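Hura Smokehouse – progress report on the product development loan
Prepared for Simin Kiani, Þrastardóttir Food Fund
Covers the period to the end of September

Since the last report we have finished the recipe work on the dried beef line and moved the first two flavors, plain salt and coriander-vinegar, into regular production. The chili version is still in testing. The heat level varied too much from one batch to the next, and we traced this to the ground chili we were buying. We have changed to whole dried chilies and grind them ourselves on the morning of each batch.

The drying cabinet paid for with the second installment was installed in the Vurkimville kitchen in July. It holds more than the old one and needs less turning of the racks. There was a delay of 11 days while the electrician waited for a part, and we used the old cabinet during that time. The invoice and the inspection certificate are in Appendix B.

Sales

We sold 374 packs in the period, of which 214 went through the Turklow market stall and the rest through shops. Nine shops now carry the line. Two of them have asked for a larger pack for the holiday season. We have priced one but have not committed to it, as the larger bags have a minimum order that would use up most of the packaging budget.

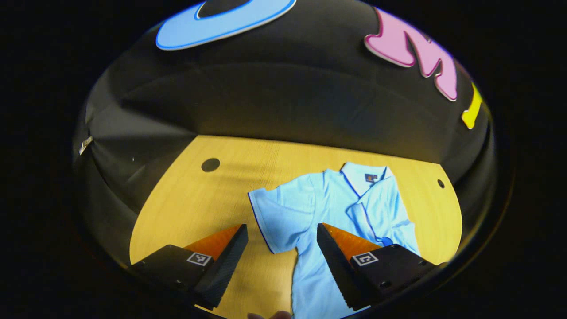

The Saturday-style cookouts we planned in the original proposal have been cut back to one a month. They bring people to the stall, but the charcoal and staff hours cost more than we allowed for. Laine Grīnberga ran the last two and kept a record of costs, which is attached as Appendix C. We would like to move the money saved into shop tastings – these are cheaper and the shop owners have been asking for them.

Problems

Beef prices went up in August and our margin on the plain salt flavor is now thin. We have not raised the shelf price. We are talking to a second supplier and expect a written quote before the next report.

The new labels arrived with the storage instructions in the wrong type size. The printer has agreed to replace them at no charge.

Next period

Finish testing the chili flavor and send it for shelf-life analysis. Decide on the larger pack. Hold the first shop tastings. Complete the food safety refresher for the two part-time staff.

We request release of the third installment as scheduled. Questions on the accounts should go to Laine at the Vurkimville office.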